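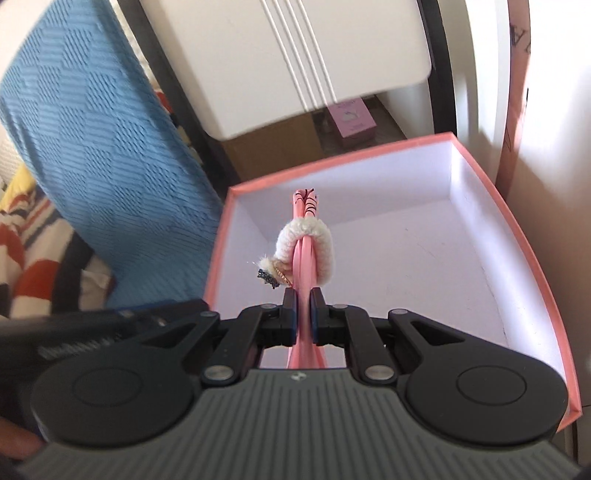
Do We Need a Learned Grasp Labeler? Checking Caron Against a Width Threshold

Final report, Robot Software Project, Saltlow College

1. Why we did this

Our project was supposed to be simple. The robot software group at Saltlow has a pile of recordings made with a hand-held gripper, and before any of them can be used to train a policy, somebody has to mark the moment the fingers close on an object and the moment they let go. The lab has a learned model for this, called Caron, and the plan in the course handout was that we would "improve" it. We ended up spending most of the term asking whether it was worth improving.

The reason for the doubt was a line in the old README: Caron is "robust to household clutter." There was no number next to it and no test set that we could find. We also found a short script called Cuseleck in the same repository. It takes the finger opening over time and calls it a grasp when the opening stops shrinking before the fingers meet. It does not look at the image at all, other than to read the opening from the finger positions. It is old and ugly, and as far as we can tell it was never compared with Caron on the same data.

2. Data

We used 2000 clips of pick and place tasks in ordinary rooms. Each one holds at least one grasp. We held back a set for testing and labeled it by hand, two of us separately, and then argued about the ones where we disagreed. A predicted event counts as right if it falls within 5 frames of the hand label. We picked that number before running anything, because we know how tempting it is to pick it afterward.

A word about the hand labels. They are not the truth. With hard objects like cups and blocks we nearly always agreed. With soft things we often did not, and the trouble starts with the question of what "closed" means. The pink object with the white fluffy scrunchie on it is a good case. The pads are pressed against the pink part from both sides, and the scrunchie bulges out right above the place where you would want to look for contact. One of us labeled clips like this by when the fluff first moved and the other by when the fingers stopped. Both are defensible. We settled on the fingers, and that choice helps Cuseleck, since it is more or less the script's own definition. Anyone reading our results should keep that in mind.

3. Setup

Caron takes a short window of wrist camera images and gives a score for each of 4 states: open, closing, holding, opening. We ran the released weights and also a version we fine-tuned on our training clips. Fine-tuning was capped at up to 20 epochs with early stopping.

Cuseleck has two settings, a speed below which the fingers count as stopped and a minimum opening below which it assumes there is nothing between them. We tuned both on the training clips by hand. We are a little embarrassed to say that this took one afternoon, most of it spent fixing a path bug.

The finger opening comes from a tracker that follows the two fingers in the image. It is a separate module, and neither method gets any credit or blame for it except where we say so.

4. What we found

On hard objects there was no difference we would be willing to defend. Both methods got nearly everything, and the misses were mostly bad tracking.

On soft and fluffy objects Caron with the released weights was clearly worse than the script. It tended to call the grasp too early, as soon as something furry came near the pads. Fine-tuning fixed a good part of this. Our version of Caron then came out slightly ahead of Cuseleck on this group, but when we changed the random seed the order flipped, so we do not claim a win in either direction.

Thin objects were the one place where the script lost badly. If the fingers close on something like a sheet of paper, the opening at rest is almost the same as for an empty grasp, and the threshold cannot tell them apart. Caron can, at least sometimes. We think this is the real argument for keeping a learned model, and it is a much narrower one than the README makes.

Release events were worse than grasp events for both. The script fires when the fingers begin to open, and a soft object can stay against one pad after that. Caron hesitates between holding and opening, flickers for a few frames, and then picks one. We added a small smoothing step that removes the flicker. It did not make the labels any more accurate. It made them look more accurate in the viewer, and we almost fooled ourselves with it.

5. The clutter claim

We tried to test "robust to household clutter" directly and mostly failed. The rooms in the clips differ in everything at once. In the recording with the scrunchie there is a white box with pink edges around the object, a white chair back behind it, a blue patterned blanket and a striped cloth off to one side, and bright light from the right. If Caron gets a clip like that wrong, which of those is to blame? We blurred the background in a handful of clips and Caron's output changed in some of them, which suggests it does use things it should not. But blurring is itself strange input for the network, so the change proves less than we first thought.

What we can say is that Cuseleck did not change at all under the same test, as long as the tracker held on. That follows from how it is built and should not be counted as a finding.

6. Tooling

The part of the project likely to survive us is Undberg, the viewer we wrote to compare labels. It shows the clip with the opening curve under it and draws both methods' events plus the hand labels on the same time axis. Clips where the methods disagree are sorted to the top. We found more tracker bugs by scrolling through that list than by anything else we tried, including a left/right finger swap in dim clips that had been quietly spoiling the training data.

Undberg is slow to load long recordings and it crashes if the label file is empty. Both are in the issue list.

7. What we would do next

Run Cuseleck on everything, use Caron only on clips where the final opening is near the minimum, and send disagreements to a person. We have not tested this mix, and the gain might be small. The release labels need a written definition before anyone trains on them again, with worked cases for soft objects. We would also take the clutter line out of the README until somebody has a test for it.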